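Jelcombe Rules for Hand-Held Grippers

By Vidar Boström
1st May
Last updated: 3 weeks ago
16 shares | 7 comments

The Jelcombe Rules are a set of good practice rules for people who record tasks with a hand-held gripper, so that a robot can later learn from the recordings. They were written in Jelcombe by Akinyi Mushi and Rhodri Landeg, and were first used by the firm Plidik. They are voluntary and have no legal force.

The rules have three parts: the table, the operator and the record. The part on the table is the longest. It says that the objects of a task must lie on a plain surface of one colour, and that the surface must be flat before each session. Small creases in paper are allowed. Shiny or transparent objects may be used, but they must be named in the session sheet.

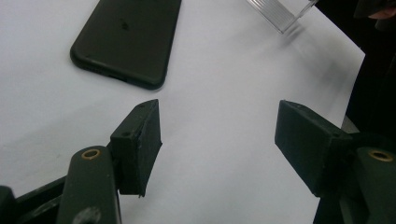 The operator must open the jaws fully before coming near an object, and must not push an object with the outer side of a finger. The other hand should stay away from the working area. If it enters, the recording is kept but receives a mark, and the reviewer decides later. Screws and joints of the gripper are checked every morning.

A record without a session sheet is not accepted. The first collection made under the rules, called Mussa, contains 3,063 recordings.

Salamatu Alhassan has criticised the rule about plain surfaces. In her opinion it makes the work of the reviewer easy, but the robot will meet tables of many kinds. A second edition, expected in September, will permit patterned surfaces for part of each collection. Jabari Simiyu is preparing a shorter version for Sultov, where the sheets are still filled in by hand.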